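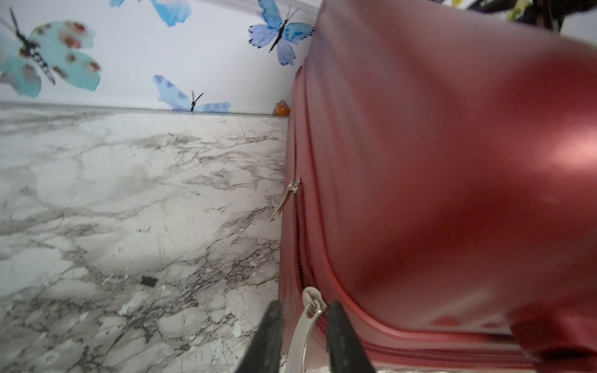

Zippers and wheels: care notes for hard-shell cases

Most hard-shell returns at the Brenley counter in November were zipper faults. Lay the case flat on a hard floor before closing it. Press the two halves together until the teeth line up, then move one pull at a time, keeping it parallel to the track. Do not use the pull tab to compress an overfilled case - remove 500 grams and try again.

Dry wax goes on the teeth every 4 months. Luvia wax sticks are in stock again. Oil collects grit and should stay off the track.
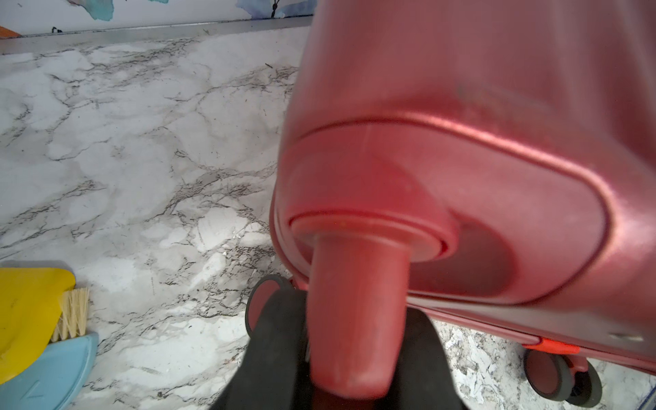
Casters are checked with the case tilted so the base is accessible. Spin each wheel by hand and pick out hair or thread at the hub. Wipe the housings with a damp cloth. A wheel that wobbles goes to the Brastholm bench, open until 7 on Sunday.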